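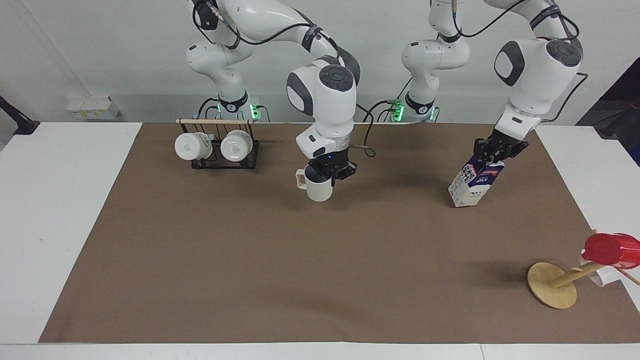
Last updated: January 22, 2020

Korletey Community Kitchen: where we've got to

Hi Kwesi,

You asked for the short version of our second progress report, so I'll try, but you know me. The grant period started in November and we've spent a good chunk of the first payment, nearly all of it on the breakfast club and the new flooring at the Dollow site. The floor went down in two days and it's so much easier to mop than the old one!

Breakfasts first. We've served 1,025 since the start of the grant, and 766 of those were at Dollow. The rest were at Rorico, which opened later and only has the one serving hatch, so I'm pretty happy with that. Families heard about it mostly from the school newsletter (the posters did next to nothing, and I won't be ordering more).

Milk is still our biggest weekly cost. We switched to Grollik for deliveries and they come before we open, but the minimum order is bigger than we need at Rorico. For now I drive the extra over to Dollow in my own car – I'd like to claim mileage for that, if the budget rules let me. Could you check?
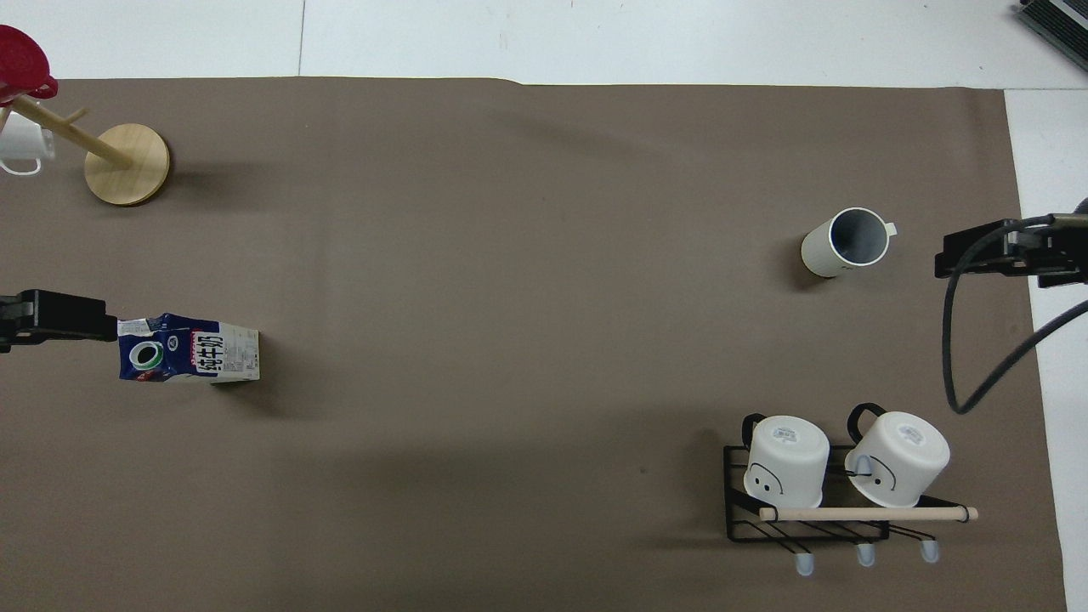
A milk carton and a white mug on a mug tree.

The cooking classes are behind. We planned to start right after the holidays and we're still short a tutor for the evening group. Over 115 people put their names down, way more than we have stove space for, so we'll run it in blocks and keep a waiting list. I've had one good interview and should know more soon.

Money: we're under on supplies and a little over on heating. I'd like to move part of the supplies line across to cover it, and I've put the figures in the usual spreadsheet, second tab. The electrician's invoice for Rorico hasn't come in yet, so that row is blank.

Still to do before the next payment: food safety refreshers, the fridge repair at Rorico, and the parent survey. I'll send the survey questions over for you to look at first.

Thanks, Kwesi – call me if any of the numbers look odd.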